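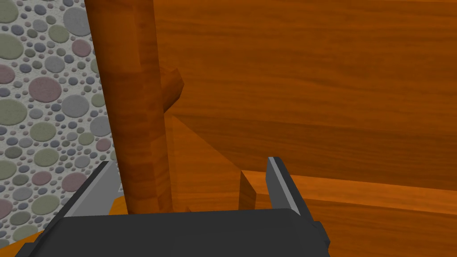 Posted by the Palluddale site office

Palluddale Redoubt: Frequently Asked Questions

What was the Palluddale redoubt?
It was an earthwork fort built to guard the river crossing between Galirbridge and Onholm. The rampart was raised first. The barracks and the powder magazine were added in the following building season, after the ditch had been cut to full depth.

Was it ever attacked?
No attack on the fort is recorded. The garrison was called out 3 times for reported landings downstream, and each report proved false. Most of the daily work was repair, guard duty and the inspection of boats using the crossing.

How large was the garrison?
The size varied. The peacetime figure was 90 men. The largest return on file lists 272, including gunners and artificers. Women and children living in the barracks were not entered in the returns and have to be traced through ration lists, where those survive.

Why was this site chosen?
The bank at Palluddale stands higher than the one opposite, and the channel runs close under it. Boats going upstream had to pass within range of the guns. The ground behind the fort is marsh, so the only dry approach by land was the causeway from Galirbridge.

What is the Koubek survey?
The Koubek survey is a set of measured drawings made shortly before the fort was given up. It shows the rampart, both gates, the well and the internal buildings, with levels marked. It is the main source for the site plan. It does not show the outer battery, which had already been leveled.

How much powder could the magazine hold?
It was designed for up to 3,000 barrels. The store books show that it was seldom close to full. Damp was a constant problem, and part of the stock was moved to Onholm each winter.

What can be seen on the ground now?
The line of the ditch is clear on the north and east sides. The south rampart was cut through when the road was widened. The magazine floor and the lower courses of its walls are in place, as is the well head. The barracks survive as low banks in the grass — these are easiest to make out in the early morning or late evening, when the sun is low.

Is metal detecting allowed?
No. This applies to the fort, the causeway and the river bank below the rampart. Finds made by chance should be left where they are and reported to the site office.

Can I consult the garrison records?
Copies of the returns and store books are held at Onholm and may be read by appointment. Requests should give the type of record and the years wanted. The reading room is closed in August.

Do the records list individual soldiers?
Some do. The muster rolls give name, rank and date of arrival, but two of the volumes are missing. The sick lists give surnames only.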